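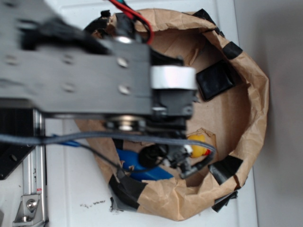

I'd been at the Plovham bakery three nights when Konrad Kuster let me near the pasties. We had 1,320 to crimp before the Sondcombe van came, and my thumbs had gone by the first tray!
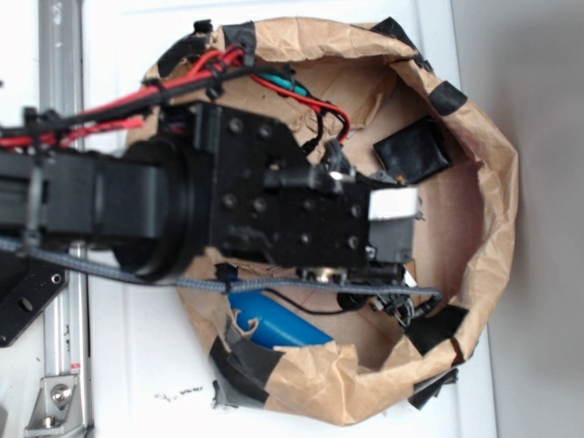

Tyra said crimp from the wrist, love, and did 29 while I did four.

At five we stopped for tea and the burst ones. I wanted mine in a brown paper bag, opened wide on a white top, so I could pick at it properly. Konrad ate his over the sink. 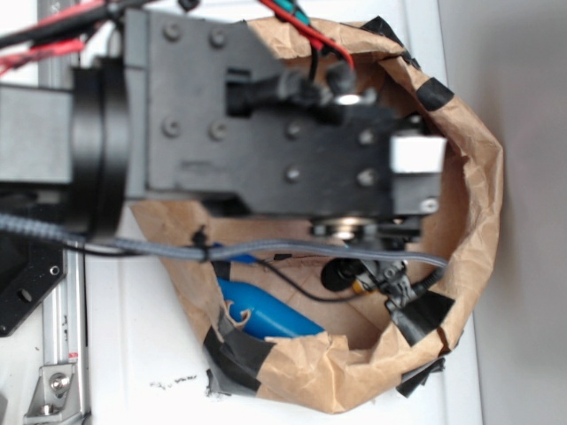 The van was late, of course. Tyra went out to shout at it and I swept up the flour. A brown paper bag stood open on the white tabletop, so I put two cheese ones by for Mum.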